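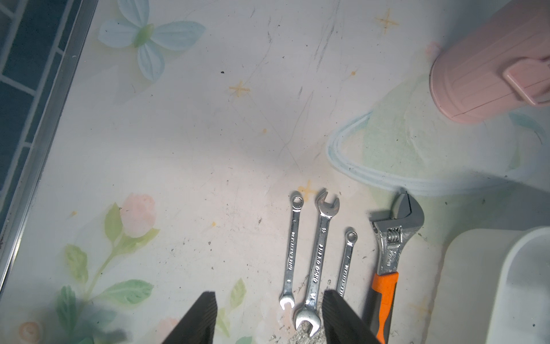 Llaves colocadas en paralelo sobre una mesa.

Inicio | Empresa | Productos | Prensa | Contacto

Zudari abre en Rezende su tercer taller de préstamo de herramientas

Rezende, agosto. La empresa Zudari comunica la apertura de un nuevo taller de préstamo de herramientas en Rezende, que se suma a los 3 puntos que ya atiende en la comarca junto con la cooperativa Esard.

El servicio permite a los vecinos retirar herramientas de mano por un plazo de 20 días. Durante el último año, la red registró 3,476 préstamos y 312 nuevas altas de socios. La inscripción es gratuita y se puede realizar en el mismo mostrador, con un documento de identidad.

El local ocupa la antigua ferretería Stindar y dispone de un banco de trabajo para reparaciones pequeñas de bicicletas y muebles. El horario de atención es de 9:00 a 18:00 horas. Las herramientas eléctricas se deben reservar con anticipación por teléfono.

Zudari agradece a Esard su colaboración en la preparación del catálogo, el cual será ampliado en los próximos meses.

Noticias relacionadas
Nuevas condiciones de préstamo para socios
Curso de mantenimiento de bicicletas en Rezende
Esard renueva su catálogo de jardín

Contacto de prensa | © Zudari | Volver arriba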